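Kinik Bowl, Pink

The Kinik is a deep, round everyday bowl in a muted salmon pink. It suits cereal, soup, rice or a side salad, and the color sits well on a white table.

Item no. 1717
Sold in sets of 2
Color: dusty pink
Made for Itelora by Queiroz

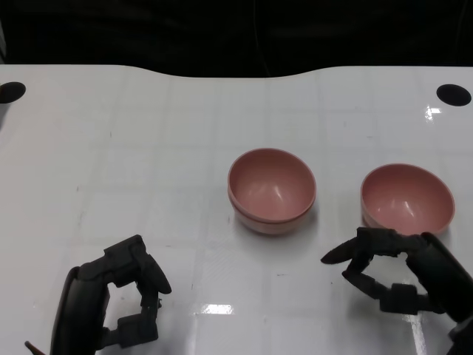

The inside is smooth and has a slight gloss, so food wipes off with a soft sponge. Avoid scouring pads. Wash the bowls by hand before first use and let them dry fully before putting them away.

Color

Pink varies a little between production runs. If you are adding to a set you already own, send us the batch number and we will try to match it.

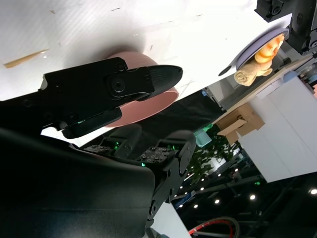

Pink bowl on a white tabletop, with a lavender plate behind.

Other colors in the Ullum tableware range can be ordered separately. Plates and cloths are not included with the bowls.

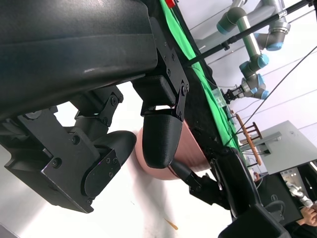
Pink with bright green table linen.

Delivery and returns

Orders placed before noon ship the same day. Standard delivery is free on orders over $40. Unused bowls can be sent back within 39 days in their original box. 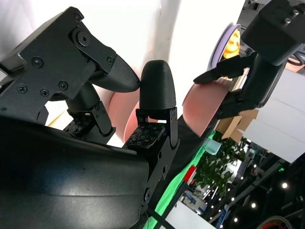

For trade orders or replacement of a single bowl, write to Omid Tehrani in customer service and include the item number.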